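Gatard Workshop Tips
Cleaning Up a Secondhand Server
Posted Nov 16, 2018

Used office servers are cheap, and most of them need the same two jobs before they go back to work: fresh thermal paste and a look at the cables. Set aside an evening for it.

Unplug the power cord, hold the power button down for a few seconds, and lay the case on its side on a firm table. Touch bare metal on the case before you touch the board.

Take off the heatsink first. Loosen its screws a little at a time, going corner to corner. If it won't lift, twist it gently from side to side. Don't pry with a screwdriver.
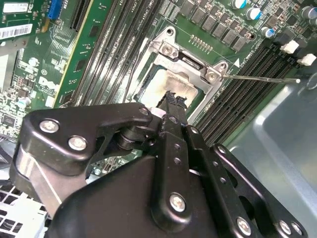 Old paste on the processor in a Dell server, socket marked CPU1.

Leave the processor locked in its bracket while you clean. Scrape off the thick paste with a plastic card, then wipe with a coffee filter and rubbing alcohol. Paper towels leave lint. Keep going until the filter comes away clean, then do the bottom of the heatsink the same way. I use Anby wipes for the last pass, but they aren't required.

New paste goes on as a single dot the size of a pea. The heatsink will spread it.

Next, the cables. Dust settles wherever they bunch up near the drive cage, and it packs into the vent holes. Use a soft paintbrush and a vacuum hose held 3 inches away. Before you unplug any small lead from the edge of the board, put a bit of masking tape on it and write down where it goes. Push plugs back in by the plastic, never by the wires. 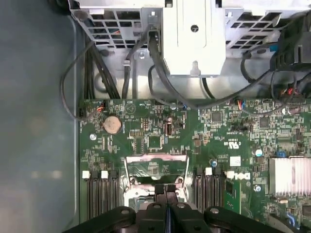
Jolen wrote in to say that tape gets gummy after a year in a warm case, and that paper tags tied on with thread hold up better. Fair point. If you plan to leave the labels on, use tags.

Check that no cable can reach a fan blade before you close the lid. Write the date on a sticker inside the cover. Mine gets opened again every December.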